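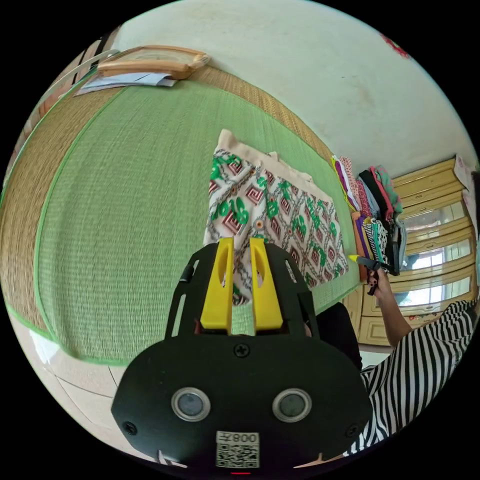 Gripper 008 at the pillow, floor mat setup. Folded clothes to the right.

Jul 17, 2018

Equipment plan for the next order, drafted after going through the spares box with Elvira.

Hand-held grippers. We run 12 and I want 15 by November. Cristian argues for replacing the oldest ones first. I would keep them for training new people and put the money into three new bodies. Marchetti quotes 1499 per unit, calibration included, delivery not. Zasex is cheaper but will not commit to a lead time, so I have left them out of the sheet until they do.

Fingers. The yellow slotted ones are to be ordered in pairs. 27 pairs should carry us to the end of the year if cloth work stays at its present share. Bedding and clothes are gentle on the fingers; kitchen work is what uses them up. Édgar to split the wear log by task before I fix the quantity.

Labels. Unit numbers are read by eye when kit is signed out, and 008 reads upside down with the fingers pointing up. Ask Plomever whether the reprint can carry the number both ways round. Small cost, put it under consumables.

Screws. Add one bag of black housing screws. Thread size to be checked against the drawing, not against what is in the drawer.

Arm for the bench: postponed. Eliécer has the Zondska offer, but it excludes the mount and the controller licence. No line in this budget. Revisit when the gripper order is placed.

Open:
- delivery charge from Marchetti (Ulises)
- wear log by task (Édgar)
- whether spare lenses can be bought singly or only with the housing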